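From: Thaís Arruda
To: Wirton party-crafts list
Subject: Re: balloons for Saturday, do we tie or clip?

Hi Godfrey and everyone,

Godfrey Kinyua wrote:
> I have 277 balloons in a box and no plan. Last September we tied
> every one by hand and my fingers were raw by noon. Kaiwen Su
> thinks we should buy those plastic clips. Also, what are people
> putting underneath? Mine kept rolling off the table and under
> the piano. Any color advice welcome too.

I'm firmly on team tie! The clips are fine for an arch that comes down the same night, but I've never gotten one to hold until breakfast, and then you have little plastic bits all over the lawn. As for rolling, put a towel down. Any old one, folded once or twice, and the balloon just sits there like an egg in a nest while you fuss with whatever is going on above it.
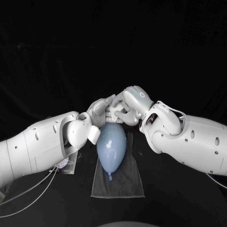
I'd pick dark gray if you have it, only because mine are all dark gray and the lint doesn't show (white ones shed on everything, ask Hongjun Dai about the baby shower). Wash it without fabric softener first or it gets slippery and you're chasing balloons again.

On color, I vote light blue. It looks good against the dark curtains at Avley and it doesn't go that sad see-through look the yellows get when you overfill them. Stop a bit early, by the way! Most sore fingers come from a balloon blown up so tight there's no neck left to work with. Leave yourself enough to pull on and wrap around two fingers, and your knots will go a lot faster.

I also wrote this down for Jinlong Yan's group, so I'm pasting my notes in case they save somebody some time.

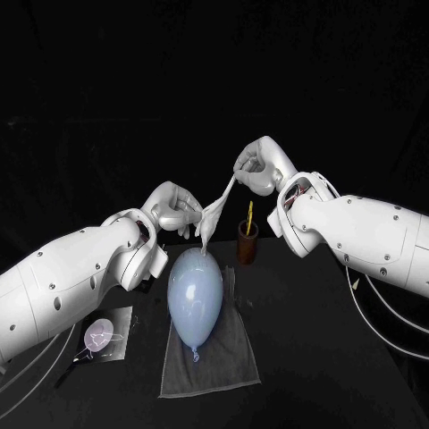

Avley, September

Stretch the neck a few times before you inflate. Trim your nails. Work sitting down, towel in front of you, box on the floor. Ribbon gets cut ahead of time and hung over a chair back. Anything with a lopsided top goes in the middle of a bunch where it won't show.

That's the lot, it was a short page. 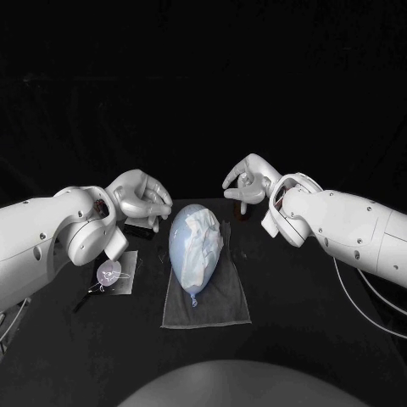
I can take a bag of them home Friday night and do mine in front of the TV, if someone will drop them by. And Godfrey, please move the piano stool this time, I still have the bruise.

Thaís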